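Home | Power | Cables | Storage | Contact

Basard Switched Power Strip
Item 238

Mikach says this strip will tidy any desk. We have our doubts. 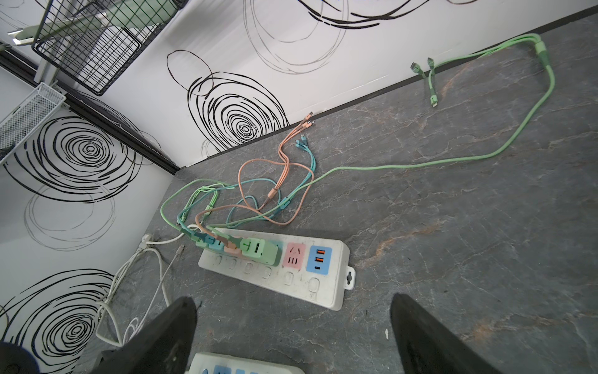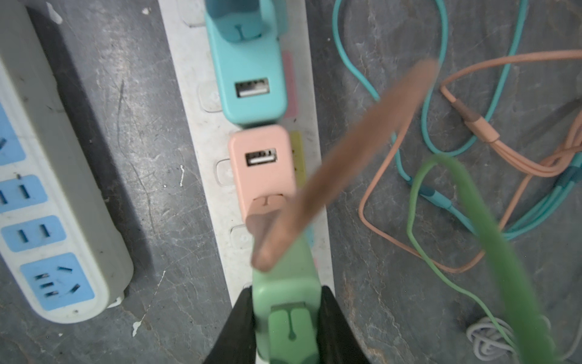
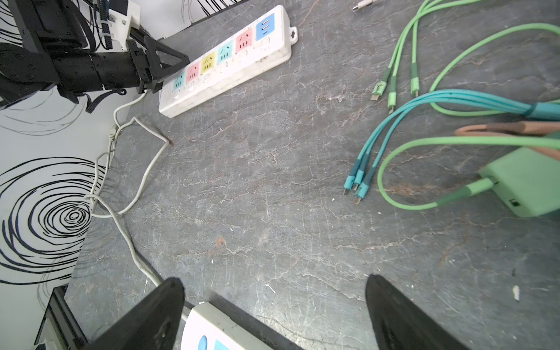
Separate switches are the whole sales pitch, and for a lamp and a printer they do earn their keep. But bulky plugs ruin the idea fast. With chargers packed in a column like the pastel ones, the white rockers end up partly hidden and you're feeling for them with a fingertip. The Dorkis costs 9 dollars less and has one switch. We'd start there.

Print this page | E-mail this page

Related items
Alexiou Cord Clips, 4 pack
Dorkis Single Switch Strip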